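Search this site
Enter keywords

How a Warning Travels: Security Alerts and the People Who Have to Act on Them
Student project report, Faltden College, International Affairs workshop
Shamim Hashmi and Anneli Lehtinen

14 shares | 3 comments

We started this project in August with one question stuck in our heads. When a government tells its citizens abroad that an attack may be coming, what happens next? We don't mean the press conference. We mean the person in a rented room who gets a text message at 4 a.m. and has to decide whether to go to the airport, stay put or call a cousin.

Most of what we had read in class looked at warnings from the top: who knew what, who signed off, who got blamed. All of that matters, and we read plenty of it (Anneli has the library fines to prove it!). But we wanted to follow the message down the chain and see how it changes on the way.

What we did

The project had two parts. In the first we collected 200 public travel and security alerts put out by foreign ministries and embassies, all in English and all aimed at their own citizens. We left out weather, disease and ordinary crime. Shamim built the spreadsheet and we both coded every alert separately, then sat down and argued over the ones where we disagreed. We disagreed on 67 of them in the first round, far more than we expected, and those arguments taught us more than any other part of the work.

In the second part we ran a tabletop exercise. We made up a coastal country called Idasetti with a capital, Rundon, one working airport and a shaky ceasefire. Our classmates played embassy staff, aid workers, journalists and families. Every ten minutes a new piece of information came in, and the embassy group had to decide whether to publish something and in what words.

We ran the exercise twice with different groups, in the shared project room on the second floor of the Montoya building. Both runs went over time and people still stayed to talk afterward, which made us very happy. 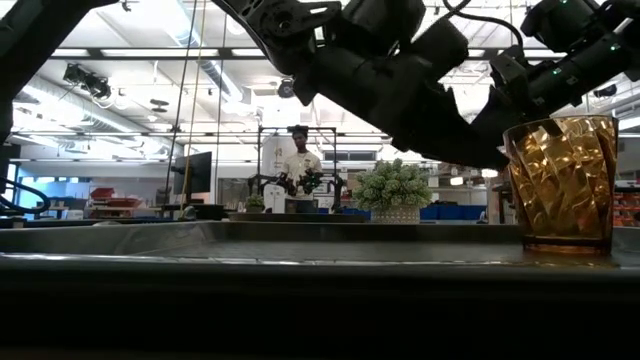

What the alerts say

The biggest surprise was how few alerts tell the reader to do something specific. Of the 200 we coded, 137 used some version of "remain vigilant" or "exercise caution" as their main advice. We understand why. An official who says "leave by the north gate before noon" owns the result if the north gate is the wrong one. Still, reading them one after another, we kept asking ourselves what vigilance would look like for a family with two kids and a suitcase.

Time was the second thing. Some alerts gave a window, such as the next day or the coming week, but many just said the threat was "current" or "ongoing." Once an alert has no end point it seems to live forever. We found several that had been reissued with nearly the same text, and it was hard to tell whether anything had changed or someone had simply updated the page.

The third was the source. Alerts often mention "credible information" without saying anything more. We had a good long debate over this one. Anneli thinks readers would trust a warning more if it gave even a small hint of where it came from. Shamim thinks the hint would be picked apart online within the hour and could put someone in danger. We never settled it, so both views are in the report.

What happened in Rundon

The first embassy group published early and often. By the fourth round they had sent out so many messages that the family players had stopped reading them, and when the serious one arrived (a threat to the airport road) half the room missed it. It was a little painful to watch!

The second group waited. They wanted two sources for everything and sent their first alert very late, but it was short, it named the road, and every player saw it. The trouble was that the journalists had already reported the threat two rounds before, and the aid workers had acted on the news story. So the better message reached people who had mostly made up their minds.

We loved this result because we had honestly expected one group to do well and the other badly. What came out was a trade between speed and attention, and it looks like a real problem for real offices.

Limits

Our alerts were all in English, and our players were all students who could go home at five. Nobody in the exercise was scared. Two runs can't prove much either, and we changed the wording of one card between them, which we should not have done. We would also like to code the alerts again with a third person.

Next steps

Anneli wants to repeat the exercise with one group getting alerts only by phone message, with a strict character limit. Shamim is working on a cleaner version of the coding sheet so other students can use it. Anyone at Faltden who would like to play a round is very welcome, and we especially need people for the journalist table.

3 comments
Share this report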